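Evening Kiosk Assistant (casual), Wainwright Community Theatre

We are looking for one friendly person to join our kiosk during the winter season, which starts in May. The work is mostly Friday evenings, and sometimes a matinee when the school groups are coming from Flumodbridge.

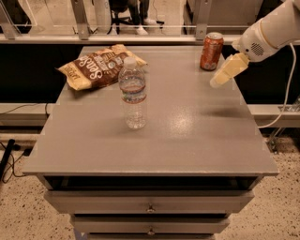
Wainwright Community Theatre, Wanthorpe

Our theatre has 200 seats and last year we welcomed 4,000 visitors. You will serve at the interval, take card and cash payments, and help to tidy the foyer after the show. Experience is welcome but we can teach you the till. You must be 18 or older and comfortable standing for the whole evening. A current first aid certificate is an advantage.

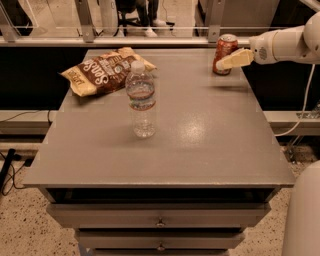
The shift begins at 5 pm with the stock check, and the kiosk must be ready before the doors open. Our range is simple. Bottled water and bags of snacks, like the ones on the grey table, are for sale at every show, and you will write on the order sheet what is running low.

To apply, please send your resume and a short letter to Humaira Sial at the box office. Questions about the roster can go to Tanveer Jadoon.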